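Coffee capsules and where to keep them

A coffee capsule is a small thing that behaves like a large one. Buy a box of ten and it fits in a drawer. Buy the bulk carton that was cheaper per cup, as we did in February, and you'll be finding them behind the toaster until Easter. Most of what follows was learnt the slow way, in a kitchen with 73 centimetres of clear worktop and two people who disagree about decaf.

Start by getting them out of the cardboard

The sleeve they come in is designed for the shop shelf. At home it tears at one end, the capsules roll out of the other, and you keep the empty sleeve for a fortnight in the belief that there's one left. Tip the lot into a bowl and look at what you own. Check the dates on the packaging before it goes in the recycling, and if your strengths are told apart only by colour, cut out the bit of card with the key on it and tape it inside a cupboard door. You'll think you can remember which is which. At half past six in the morning you can't.

Drawer, jar or stand

A drawer is the best answer if you have one going spare, in which case I'd like to see your kitchen. Line it with a bit of non-slip mat and stand the capsules on their rims so they stay put when the drawer is slammed.

A glass jar looks lovely in photographs. In use, everyone digs for the one they like, and the bottom third is made up of the hazelnut ones that came free.

A wire stand that holds them in columns is what we ended up with. Ours is a Lukirlow, bought after a Positz one that leaned. Before you buy, check three things: that it suits your size of capsule, that it clears the underside of your wall cupboards, and that the base sits flat. A wobbly stand with forty capsules in it makes a remarkable noise on a tiled floor.

Loading and looking after it

Fill one column at a time and stick to one coffee per column. New ones go in behind or above the old, depending on how yours feeds, so the oldest gets drunk first. Handle them by the sides, under the rim, and don't press on the lid.
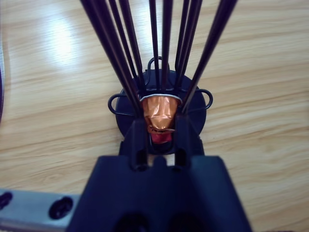 Min-kyu Cheon wrote in to say that I make too much of dented foil. Creases in the side have never bothered any machine at Cheon's place, and the only capsules worth setting aside are the ones with a bent rim, as those are the ones that jam. I've since gone through our reject bowl on that basis and had a week of perfectly good coffee out of it. A punctured one still goes in the bin.

Black wire shows dust more than you'd hope. Once a month, take the capsules out and wipe the rods down with a damp cloth, then dry them properly - water left in the joints is how rust gets started. An old toothbrush does the tight bits. The base wants lifting now and then too, if only to collect the coffee grounds that have been living under it.

Keep the whole thing away from the hob and out of direct sun. Ours spent its first summer on the windowsill next to the basil, and neither came out of it well.

Used ones

Give them somewhere of their own to drip, such as a lidded tub by the sink. Ours holds 86 if you shake it down, and smells if you try. Empty it every couple of days, and look up whether your council takes capsules or whether they have to go back to the maker. The grounds can go on the compost if you've the patience to scoop them out with a teaspoon. I had it for one weekend.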